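Projects > Workshop > Two-arm build

Last updated Jul 3, 2020

So I finally caved and put the second arm on the table. I know, I know, back in February I swore I was going to get one arm working properly before I bought so much as another bolt (and I did say it in front of Tekle Fikre, who has a very good memory). But the Lockyer servos came back in stock and I'd already printed the spare brackets, and, well, you can see where that was going!

Most of the past two weeks went into cabling. The first loom I made was way too short, so every time the elbow opened up it tugged on the wrist and the whole thing forgot where it was. The new one has 39 centimeters of slack past the last clip, and I route it through a sleeve as far as the forearm. After that it's on its own. 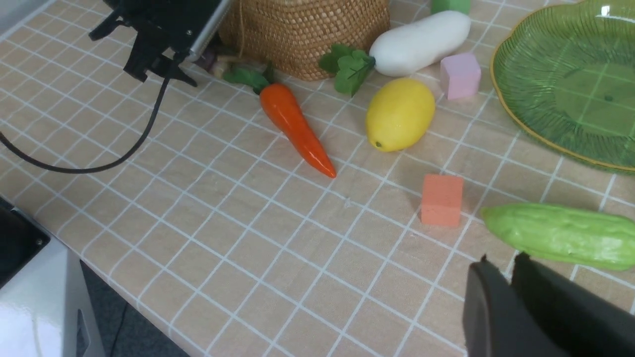 Cable management at the wrist is still my least favorite part of this build. Tekle thinks I should run everything inside the arm like the Danine kits do, but that means reprinting both forearms at nine hours apiece and I just don't have it in me this month. For now the cable on the other gripper comes down and goes wandering off across the tablecloth, and I plan my moves so nothing has to reach over that side. The carrot, the lemon and the rest of the produce can stay over by the basket, and that gives me plenty to practice on. The long skinny pieces are a whole different problem from the foam cubes. With a cube I can be pretty sloppy about the angle, but with anything tapered I want the jaws square across the fat part or it squirts out sideways.

Calibration next. I'm using Wereck, the little open source controller that folks at our shared workshop keep recommending, and it's been good to me except that it stores both arms' offsets in one file. Guess who overwrote the left arm with the right arm's numbers? I lost an entire evening to that one. The base joint was reading 345 when it should have been sitting at zero, so every move started with this slow, dignified swing in the wrong direction. I keep separate backups now, and I've put a strip of tape on each base so I can eyeball the home position before I turn anything on.

Then there's the basket work, which I love and which makes me grind my teeth. 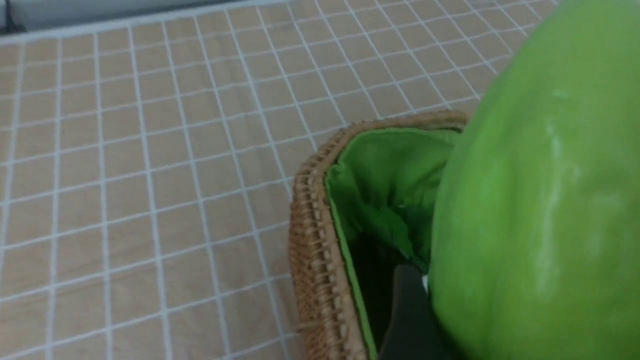
Going in over a rim means coming from higher up than feels natural, and my old routine cut the corner every time. I added 3 extra waypoints, all of them straight up and down, and dropped the speed for the last stretch. It's slow! I could make a sandwich. But I'd much rather wait than rebuild another wrist, and those little screws from Lendetness are a pain to get out once they've been threadlocked.

Still on the list: softer pads for the fingers, a proper strain relief at the base, and a stop button I can reach without getting up. I've set myself a goal of 500 logged pick-ups before I change anything else in the code. Tekle has the spreadsheet, so there's no fudging it. If you've run two arms off one Wereck board and found a decent way to split the offsets file, please leave me a comment, I'd love to see how you did it.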